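The **Odow handover cell** is a two-armed tabletop robot cell used for passing small containers from one gripper to the other. It was assembled by the Telleck workshop under the direction of Kai-wen Kuo and is maintained according to a schedule first written for the larger Desmet line. The cell is noted among its operators for its simple layout and for the amount of routine attention its wrist cabling demands.

## Layout

The two arms are mounted at the near side of a light wooden table and reach over it towards each other. Each is built from silver-white links with dark joints. The arms are told apart by the colour of the ring at the wrist: blue on the left, green on the right. Maintenance records use these colours in place of serial numbers, and a spare part is tagged with its colour before it is stored.

Each wrist carries a white gripper housing with a pair of black fingers. The standard test piece is a small green bottle with a white cap, which is held by one gripper while the other closes in from the opposite side.

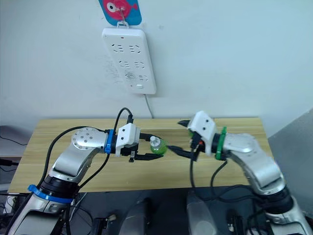

Finger alignment is the main concern in setting up the cell. The left arm is treated as the reference and is adjusted first. The right arm is then brought to meet it at low speed, and its wrist angle is corrected until both sets of fingers approach the bottle at the same height. The settings are saved under the name Werton, after the alignment routine, and are reloaded at the start of each shift.

## Routine care

The maintenance schedule is based on completed handovers. The main intervals are as follows:

- **Every 600 handovers:** the fingers are wiped with a dry cloth and inspected for wear. Worn fingers are replaced in pairs.
- **Every 3,000 handovers:** the screws of the gripper housings and elbow caps are checked with a torque driver. The alignment routine is then repeated in full.
- **After any change of cable:** both arms are moved through their full range by hand with the power off. The loops at the wrists must remain slack throughout.

Following a finger change, the cell is run at reduced speed for 30 minutes. The bottle is first stood on the table between the open grippers, and each arm is brought up to it in turn.
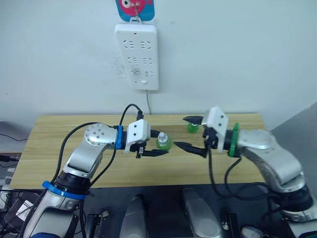

## Faults and repair

The most common fault is a gradual drift of the right wrist, recorded in the log as code 833. It is normally cleared by reloading the saved alignment. If the code returns within the same shift, the wrist joint is removed and its bearing is replaced.

Cable wear is the second most frequent cause of stoppage. A lead that has rubbed against a housing is replaced along its whole length, as splices are not permitted on either arm. Repairs to the gripper motors are carried out at the Telleck workshop, and the housing is returned with a new alignment sheet.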